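How to Clear a Shared Work Table in One Short Session

A table that several people use during the day fills up fast. Drinks get left behind, chargers stay where they were last plugged in, and paper spreads out until there is no room to work. You don't need to set aside an afternoon for it. The steps below are the ones we use on the long tables at our office in Clusatdale, and they work just as well on a desk at home.

What you need

A small trash bag
A tray or shallow box
A damp cloth and a dry cloth
Four reusable cable ties
One folder or document sleeve for loose papers

Step 1. Take the drinks off first

Start with anything that holds liquid. Bottles with screw caps can be closed tightly and moved to a shelf or the fridge. Cups with lids and straws tip over easily, so carry them to the sink one at a time and pour out what is left. Paper cups go straight into the trash bag once they are empty.

Check the cap on every bottle before you pick it up. Drinks with pulp or bits at the bottom are the worst to clean off a table, and they leave a sticky film if you only wipe once.
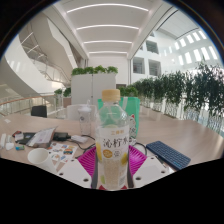

Step 2. Move the electronics to one end

Unplug chargers and adapters at the wall, then pull the cables free of whatever they are lying under. Put keyboards and power banks on the tray. Coil each cable loosely and fasten it with a tie. Don't wind it around the charger – that bends the cable right where it joins the plug.

Step 3. Sort the paper and small items

Printed pages go into the folder. Stickers should lie flat, so slide the sheets in behind the pages. Erasers and other small things can share one corner of the tray until their owners come by.

Bags come off the table too. Hang them on a hook or on the back of a chair.

Step 4. Lift the mats and wipe

Silicone mats collect crumbs in the ridges. Shake the mat over the trash bag, wash it in warm water with a drop of dish soap, and let it air dry. Wipe the table with the damp cloth, working from the far end toward you, and follow with the dry cloth. On a wood surface, don't leave water standing.

Step 5. Put back only what is in use

Keyboard, mat, one drink per person. Everything else stays on the tray – if it is still there on Friday, it goes to the lost and found.

Last updated 28 July 2022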